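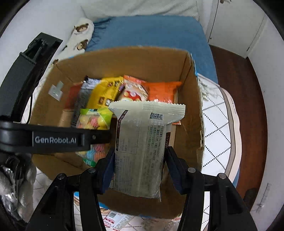 Rhonda Sawatzky says an interfaith council that stays quiet after an attack on a place of worship might as well fold. Is she right, and does anyone read these statements?

Mackenzie Chan
Posted October 14, 2025 in Community Groups & Faith

I write the newsletter and look after the web page for the Clatholm Interfaith Council. We're seven congregations in a town of 3,718 people, so don't picture an office. We meet in whichever basement is free and there's usually soup.

Up to last winter we had never put out a public statement on anything outside the county. Then in December there was an attack on a house of worship overseas, one of our members has cousins in that city, and we wrote something. Fair enough, I thought. I typed it up myself. Since then we've done four more, and every one says we are shocked and saddened, we stand with the victims and their families, violence has no place in any faith, we call on all people of goodwill. I could swap the place names and I don't think a single reader would catch it. Last time I more or less did that, to be blunt, because it was late and I'd been asked to have it up by morning.

Now there's a proposal to make it a rule. Any attack on a place of worship anywhere in the world, we respond within 24 hours. Rhonda wrote it and she means well. Her argument is that silence gets noticed, and that it gets noticed most by the people whose building wasn't mentioned. I don't have a good answer to that. But I also looked at the page visits, and our last statement was 387 words long and had been opened 151 times in a month, and I know at least some of those were me fixing the commas.

What I want to know from people who've been through this:

Is a standing rule a good idea or will we regret it?

How do you decide which events count? I can't find a line that doesn't look terrible once you say it out loud.

Who should sign? Right now it goes out as "the Council" and two of the congregations say they never saw the last one before it went up.

Has anyone had a statement do some actual good? I'm asking seriously. I'd like to be talked out of my mood.

3 replies, sorted by most helpful

Amrit Cloutier

I sat on the Gerken interfaith table for a good while and we had the rule you're describing. We dropped it after a year and a half. I'll tell you what went wrong and you can decide how much of it sounds like you.

The 24 hours is the worst part. In the first day after an attack the news is a mess. The number of dead is wrong, the motive is a guess, and sometimes the target is wrong as well. We once put out a statement naming the community we thought had been attacked and had to take it down by supper. The correction drew more attention than the statement ever would have. After that we spent our energy writing sentences so vague they couldn't be wrong, and a sentence like that can't comfort anybody either.

The second problem is "anywhere in the world". You don't hear about all of them. You hear about the ones your newspaper covers and the ones your members' relatives phone about. So the rule that was supposed to be even-handed ends up following the news, and then somebody comes to a meeting with a list of the ones you missed. In our case it was a polite man with a very long list and he was right on every line. We had no reply for him. If you have no rule, a missed event is a missed event. With a rule it looks like a judgment.

What we do now is much smaller. A statement goes out only if one of the member congregations asks for it, and that congregation writes the first paragraph. If they're too upset to write, they tell someone over the phone and that person writes it down as they said it. The rest of us add a line or two and sign by name, the person's name and their congregation. Anyone who hasn't read it isn't on it. That can leave you with four signatures out of nine, and yes, it gets awkward. I'd still take four real ones.

For everything in our own area we don't start with a statement at all. Somebody goes over. When the windows were broken at the gurdwara the useful things were a person with a broom, a person who would sit with the older members while the police were there, and someone willing to phone the insurance company. The written piece came five days later and it was short, with the date of the open house on it. People did come to the open house.

On whether statements do any good, I'm doubtful about most of them, ours included. The one time I saw it matter, the family at the centre of it printed our letter and put it up in the front hall of their mosque, and it was still there the following year. That letter was addressed to them. It wasn't addressed to "all people of goodwill". Draw what you like from that.

As for Rhonda's point, she isn't wrong that silence gets noticed. I'd only ask who is doing the noticing. If it's your own members, go talk to them, because a web page won't fix it. If she's worried about the public at large, I think she is overrating how closely the public is watching.

My suggestion for your meeting: don't vote down the rule, because then it becomes "the night we voted against condemning violence" and you'll be hearing about it for ages. Ask for a wording along the lines of "on request of a member congregation, and after they have been contacted" and leave the clock out of it.

Raymonde Kennedy

I'm going to disagree with Amrit a bit, though the signing advice is good.

I belong to a small congregation. When something happens to people like us on the other side of the world, I do look. I look at the town's page, the churches' pages, all of it, and I keep looking for a couple of days. I'm not proud of it. A canned statement is a canned statement and I can tell, but it's there, and when it isn't there I can tell that too. "On request" sounds tidy until you're the one who has to do the requesting. You're already having a rotten week, and now you have to put your hand up and ask the neighbours to be sad for you. Some people will never ask. Then the minutes will say no request was received.

So I'd want somebody in the group whose job it is to call, the same day, before any writing is done. "We heard. Do you want us to say something, or would you prefer we didn't?" Sometimes the answer is no! After the last one we would've said no, because a statement brings the comments, and the comments were worse than the silence.

Turn the comments off, by the way. Whatever else you decide.

I do agree about "shocked". By the fifth time who is shocked. Say you're tired of it, if you are.

I'm less fond of the page count you mentioned, Mackenzie. You wouldn't count the sympathy cards and decide whether it was worth posting them.

Mackenzie Chan

Raymonde, point taken on the count. I'd been rather pleased with that number. The phone call first makes sense to me and I think Rhonda would go for it. What do you do about events that touch none of the seven? We've no Jewish congregation here and no Hindu one, the nearest are both over in Stivcombe, and two of our five statements were about attacks on people we don't have at the table.

Raymonde Kennedy

Call Stivcombe. If nobody in your group has a phone number for anyone in Stivcombe, that's a bigger problem than the statement.

Tanveer Cheema

Just use a template, every group does. There's the Grecu wording that goes round, you fill in the place and the date and you're done in ten minutes. No one is going to compare. I don't see why this needs a meeting, put it up and get on with your day. Also make it shorter, 387 words is way too long, nobody reads past the second line.

Amrit Cloutier

Tanveer, we used the Grecu wording. So did the group in the next county, on the same day, for the same attack, and the local paper ran both of them side by side. Same three paragraphs. They didn't add any comment of their own and didn't have to. I'd agree with you on the length.

Mackenzie, one more thing on the signing. Before you publish anything else, go back to the two congregations who never saw the last one and ask whether they want their names off it. Do it even if it's embarrassing. We had one leave over exactly that, and they never said so at the time, they just stopped sending anyone to the soup.

Mackenzie Chan

Phoned both this afternoon. One doesn't mind and said they'd have signed it anyway. The other would like to be removed, and would also like to know who wrote "people of goodwill", because their minister can't stand it. I said I'd look into it.

I'm taking the "contact first, no clock, named signatures" version to the next meeting, with Raymonde's same-day call written into it. Rhonda has seen it and thinks it's too weak. She wants at least a line saying we'll do something within the week, and I'm inclined to give her that. Leaving this open in case anyone has wording for the part about groups who aren't members.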